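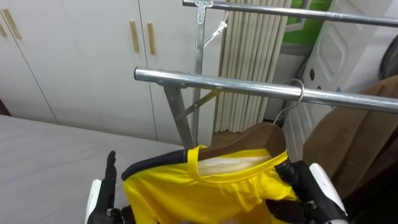
그림 1. 나무 옷걸이에 걸어 크롬 행거 앞쪽 가로봉에 올린 노란색 옷

의류 관리 실습 4주차 유인물
단원: 옷걸이 선택과 행거 수납

이번 주에는 개기와 걸기 중에서 걸기를 다룬다. 지난주에 나눠 준 개기 유인물은 시험 범위에 그대로 포함되니 버리지 말 것. 교재는 Hirnwood 판 『가정 의류 관리』 제4장이며, 수업 전에 읽어 온다.

1. 걸 옷과 갤 옷

옷을 분류할 때는 먼저 소재를 보고 그다음에 무게를 본다. 직물로 짠 셔츠, 재킷, 원피스는 건다. 두꺼운 니트는 갠다. 니트를 걸면 자체 무게로 어깨와 밑단이 늘어나고, 한번 늘어난 모양은 세탁해도 다 돌아오지 않는다.
얇은 합성섬유 옷은 어느 쪽도 가능하다. 구김이 잘 가는 편은 아니지만 표면이 미끄러워서 개어 쌓으면 더미가 무너지기 쉽다. 그림 1의 옷은 스포츠 저지 원단과 비슷하게 광택이 있고 표면에 잔주름이 있다. 이런 옷은 자주 입으면 걸고, 철이 지나면 개어서 상자에 넣는다.
라벨의 취급 표시에 '뉘어서 말림'이 있는 옷은 젖은 상태로 걸지 않는다. 마른 뒤에는 무게를 보고 다시 판단한다.

2. 옷걸이의 종류

나무 옷걸이: 어깨 부분이 두껍고 곡선이 있어 재킷과 코트에 맞다. 자리를 많이 차지한다. 표면이 거칠어진 것은 안감을 긁으므로 사포로 다듬거나 교체한다.
플라스틱 옷걸이: 셔츠와 가벼운 상의용. 오래 쓰면 고리 밑동이 갈라진다.
철사 옷걸이: 세탁소에서 오는 것. 임시로만 쓴다. 어깨에 자국이 남고 습한 곳에서는 녹이 옮는다.
벨벳 코팅 옷걸이: 얇고 미끄러지지 않는다. 젖은 옷에는 쓰지 않는다. 색이 묻어날 수 있다.
집게 옷걸이: 치마와 바지용. 집게 자리에 얇은 천이나 종이를 대면 자국이 덜 남는다.

옷걸이의 폭은 옷의 어깨 폭보다 조금 좁은 것을 고른다. 넓으면 소매 윗부분이 튀어나오고, 너무 좁으면 어깨가 처진다.

3. 거는 순서

(1) 주머니를 비우고 단추와 지퍼의 상태를 확인한다.
(2) 목둘레가 좁은 옷은 밑단 쪽에서 옷걸이를 넣어 고리를 목으로 뺀다. 위에서 밀어 넣으면 목둘레가 늘어난다.
(3) 어깨선을 옷걸이 곡선에 맞춘다. 좌우 길이를 눈으로 비교한다.
(4) 고리를 봉에 건다. 고리가 봉에 얹힌 다음에도 옷의 아래쪽을 잠시 받쳐 준다. 그림 1에서 고리는 이미 봉 위에 있고 옷은 양쪽에서 잡혀 있다. 미끄러운 원단은 여기서 손을 일찍 떼면 한쪽 어깨가 흘러내린다.
(5) 앞판과 밑단을 가볍게 당겨 편다. 힘을 주어 잡아당기지 않는다.

고리 방향은 모두 같게 한다. 한꺼번에 들어낼 때 엉키지 않는다. 실습 채점에서도 방향을 본다.

4. 행거의 사용

스탠드 행거는 봉이 하나인 것과 높이가 다른 봉이 둘 이상인 것이 있다. 그림 1의 행거에는 앞쪽 가로봉과 그보다 높은 가로봉이 있다. 봉의 높이가 다르면 긴 옷은 높은 봉에, 짧은 상의는 낮은 봉에 거는 것이 기본이다. 낮은 봉의 끝에는 무거운 옷을 몰아 걸지 않는다.
조립식 행거는 이음 부분이 먼저 헐거워진다. 학기 초와 학기 말에 나사를 점검하고, 봉을 손으로 흔들어 움직임이 있으면 옷을 모두 내린 뒤 조인다. 크롬 봉은 마른 천으로 닦는다. 연마제가 든 세제는 도금을 상하게 한다.
옷 사이에는 손이 들어갈 정도의 간격을 둔다. 벽이나 블라인드에 옷이 닿지 않게 하고, 창가에 둘 때는 직사광선을 가린다. 밝은색 합성섬유도 오래 햇빛을 받으면 색이 변한다.

5. 실습 과제

Lanholm 실습실에서 조별로 진행한다. 필요한 옷걸이는 실습실 것을 쓴다.
과제 가: 배부된 옷을 걸 옷과 갤 옷으로 나누고 판단 근거를 한 줄씩 적는다.
과제 나: 목둘레가 좁은 상의 한 벌을 위의 순서대로 건다. 거는 동안 목둘레를 늘이지 않아야 한다.
과제 다: 본인의 옷장에서 봉 한 개를 골라 정리 전과 정리 후의 상태를 기록한다. 분량은 290자 이상.

과제 가와 나는 수업 시간 안에 끝내고, 과제 다는 다음 수업 시작 전까지 제출한다. 실습이 끝나면 옷은 원래 상자에 넣고 빈 옷걸이는 종류별로 모아 선반에 둔다.

다음 주 단원: 계절 의류의 보관과 방충. 교재 제5장의 방충제 표를 미리 볼 것. 서로 다른 성분의 방충제를 섞어 쓰는 문제는 표를 가지고 설명한다.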